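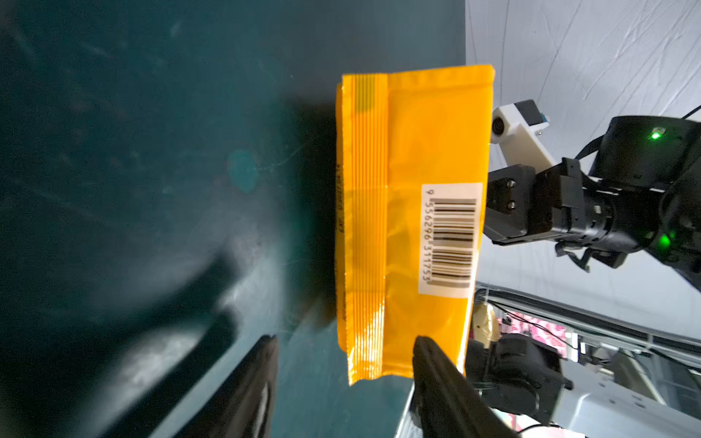 About us

Hi, I'm Xiaoyan, and I run Paditel with Zihan Song. We're a small outfit that collects examples for people who are teaching robot arms to handle everyday stuff. Snack bags, mostly, if you walked in this month. Before that it was socks, and before that a very long stretch of lids.

How we got going

Zihan and I met at Ratby, where we both worked on sorting equipment. Good machines, but every time a customer changed their packaging somebody had to go back and rewrite half the rules. We kept talking over lunch about arms that could learn from being shown, and in the end we stopped talking and rented a unit with terrible parking and very good light. That was in July, so our first big purchase was a heater.

We started with 2 arms on one bench. Our first proper job came from Orix, who wanted 451 examples of soft packets being picked up and passed across, and we said yes before we'd worked out how long one would take us. We know now!

What we do all day

One of us drives the arms by hand while the cameras on them record, and we do the same small job again and again with little changes. The bag goes down face up, then barcode up, then on an angle, then half under something else. Shiny packaging is a favourite of mine because it creases and catches the light differently every time you touch it, and a learning system needs to see plenty of that. Zihan prefers boxes. We've agreed to disagree.

After each session we sit down and watch everything back. We label where the grip starts and where it lets go, and we keep the fumbles too, marked as fumbles — most of our customers ask for them. Anything with a bumped camera or a missing stretch gets thrown out, even if it was a lovely pick.

Our bench is scuffed and we leave it that way. Kitchens and stockrooms have marks on the counters, so we'd sooner the examples did as well. We do swap the backdrops and move the lamps between batches.

Who's here

There are 15 of us now, most of them part-time operators working mornings or afternoons. No robotics background needed. Some of our best drivers came from sewing, dental labs and one very busy bakery. New people spend their first 19 hours on practice runs that never go to a customer, so there's no pressure to be neat straight away.

Our recording and labelling software is called Petkov. Zihan wrote it, I named it, and he's still not thrilled.

Come and see us

If you've got an object your robot keeps dropping, send us a few and we'll run a trial batch. Visitors are welcome after 3 pm, when the benches are a bit quieter. Bring closed shoes, and ring first about the parking.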